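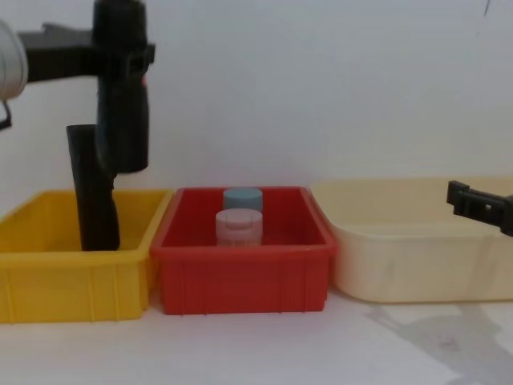

Figure 3. Bin-sorting station with the two-arm Pokico kit. The left gripper is lowered into the yellow bin; two small containers stand in the red bin.

4.2 Sorting between bins

The second set of trials looked at how the Pokico kit copes with open-topped bins. Feltach sells the kit as a bench package: two arms, two grippers, a control box and a year of remote support. The sales sheet lists bin sorting as a standard task, and it was the main reason Halisham asked for the review.

Each trial used small plastic containers of the jar or canister type, placed upright or on their sides in one of the bins on a white tabletop (Figure 3). The operator named a source bin and a target bin, and the arms were then left to move the containers across. A trial was stopped if a gripper pressed on a rim for longer than 15 seconds or if a container left the table. We ran 294 trials over 11 working days, all with the maker's default settings.

Most stops came from the rims. The gripper fingers are long enough to reach the floor of a bin of this kind, but the housing behind them is wide, and when a container lay close to a wall the housing met the rim before the finger was in place. The software treats this as a soft contact and tries again from the same side. It made the same attempt up to four times before asking for help. Feltach's support desk told us that a second approach angle can be switched on in the settings file -- this is not in the printed manual.

Containers standing one behind the other were a separate difficulty. The kit chose the front one in nearly all cases, but sometimes closed on both lids and lifted neither. We logged 26 stops of this type. Spacing the containers by a finger's width removed the problem, though few users will want to do that by hand.

Passing work between the arms was more reliable. When the left arm was busy over one bin, the right arm held its position over another and did not cross into the shared space. Selvaraj Mollah repeated part of the set with the Mridha controller in place of the supplied box and saw the same waiting behaviour, with slightly shorter pauses.

Setting up took almost a full morning, mainly for calibration. The bins must go back to the same spots after cleaning, and we marked their places in pencil. A floor template would be a cheap addition to the kit -- we have suggested it to Feltach. Results for soft packaging are given in Section 4.3.

Search this journal Go Advanced search
Shares 15 Comments 0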